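Werkby Community Help > Automation > Handling and sorting

Can a machine separate tangled plastic hangers yet?

Posted Aug 29, 2026 by Koster_backroom

We run the back room of a clothing resale shop. Hangers come off the rail at the register and get thrown in a bin. By closing they are one solid knot. Someone pulls them apart by hand and drops them in a basket so they can go back out front. All are the same model, gray plastic, one-piece hook.

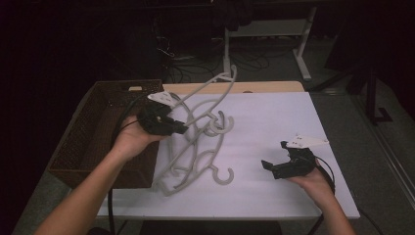 Hangers tipped out on the table, basket at left.

I have priced conveyors and a bowl feeder and neither vendor would quote on hangers. Is there an arm and gripper combination that can take one hanger at a time out of a pile like this without a person standing next to it? Volume is 2,000 a week. Speed is not critical, it could run overnight. Budget is open if the thing works.

Roos Michiels
Member, 84 posts

Short version: partly, and not unattended.

Picking a hanger is two problems. The first is finding a place to grip. Thin gray bars over other thin gray bars give a depth camera very little to work with, and a glossy finish makes it worse. This part has improved a lot in the last few years. A decent vision setup will find a graspable bar most of the time.

The second is getting the hanger out. Once the jaws close, the arm has one hanger in hand and an unknown number hooked to it. Lifting straight up brings the cluster. A person feels the drag, turns the wrist, backs the hook out of whatever it caught and tries again, all without thinking about it. For a robot each of those is a decision that has to come from force readings or from a policy trained on people doing the same job.
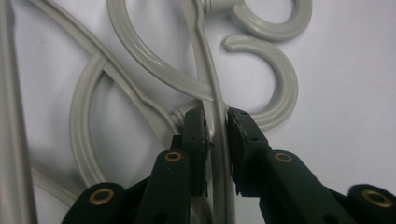 Where you grip matters more than which gripper you buy. Two flat parallel fingers on a straight section of bar will hold well enough, but the hanger can swing around that point, so the hook end goes wherever it likes. Gripping at the neck, just under the hook, gives better control of the part that causes the tangles. The neck is also the part most likely to be buried.

I ran a bench trial with a Ruseo arm in December. Piles of 16 hangers, same model throughout, shaken in a box and dumped. It cleared the loose ones on top without trouble. It stalled on nearly every pile once it got down to pairs with the hooks through each other's shoulders. Shaking the held cluster over the table freed some of them. It also threw a few on the floor, and the arm had no way to pick those up.

If you want to try it anyway, set a lift force limit, have it drop and re-image when the limit trips, and send anything that fails three times to a reject bin for a person. Plan on that bin being used.

plurkel
Member

no. we looked at this for our laundry. just buy the hanger rack with the slot, 199 dollars, the cashier hangs them on it as they come off and they never get tangled

tf_maint
Member

Agree with the rack, and Roos is right about the neck. Two additions.

Do not spec a vacuum cup. Hanger arms are too narrow and many have a groove down the length, so there is no flat area to seal on.

If you do end up with an arm, spread the pile before picking. A wide flat table with a slow vibration under it will do more for you than a better camera. Keep the top a different color from the hangers. Light gray on white is a poor choice for the vision side and it costs nothing to change. Matte dark blue worked for us on clear plastic clips, which are a similar headache.

For the unloading end, a basket is fine for people but the hangers will hook together again as soon as they land in it. Have the arm hang each one on a rod.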